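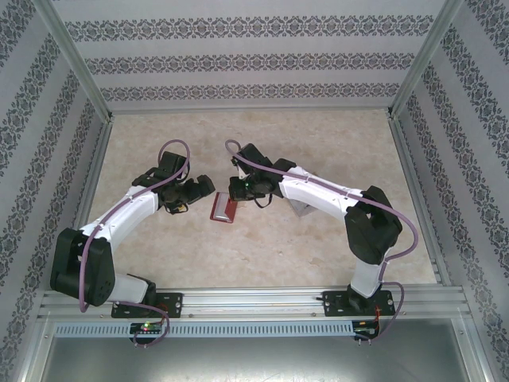 What share of the Ondura service area has been surveyed for leaks?
Eleven of the district metering zones are complete. The two remaining zones, both on the Vrettos side of the river, are scheduled for the next period.

Progress report, distribution loss reduction, Ondura Water District
Prepared by Ruoxi Bai for the Rasance Fund

1. Work completed

Acoustic logging was carried out at night, between 1:00 a.m. and 4:30 a.m., when legitimate demand is lowest. Loggers were left on valves and hydrants for five nights per zone. Where two adjacent loggers registered a persistent signal, the crew returned with a correlator and marked the suspected location on the pavement.

To date 1577 service connections have been checked at the curb stop. Connections on the older galvanized lines account for most of the confirmed leaks. Cast iron mains were in better condition than the asset register suggested, except along Jalura Road, where joint failures occur at short intervals and the bedding has washed out in places.

2. Repairs

Repairs on the mains are done with full-circle clamps where the pipe wall is sound. On Jalura Road this was not possible and a section has been added to the replacement list. Service line repairs are being handled in the order they were confirmed, except for leaks beside the school and the clinic, which were moved forward at the request of the district.

Minimum night flow has fallen in every zone where repairs are finished. In zones with open repairs the figures are not yet usable and have been left out of the attached table.

3. Problems

The inlet meter for the upper pressure zone under-registers at low flow. It was tested in place against a clamp-on meter and failed on both runs. A replacement is on order and delivery is expected in June. Until it is installed, the loss estimate for that zone rests on pump hours.

Valve records remain poor. Several valves shown on the drawings were paved over and had to be located with a metal detector. Corrected positions are being entered in the district's map weekly.

4. Budget

Spending on labor is in line with the approved schedule. Paving restoration is over its line because the county now requires a full lane patch. We request approval to move the unspent training allowance to paving. No increase in the total grant is requested.

5. Next period

Survey of the two Vrettos zones
Installation and testing of the upper zone inlet meter
Design drawings for the Jalura Road replacement
Second night flow measurement in all repaired zones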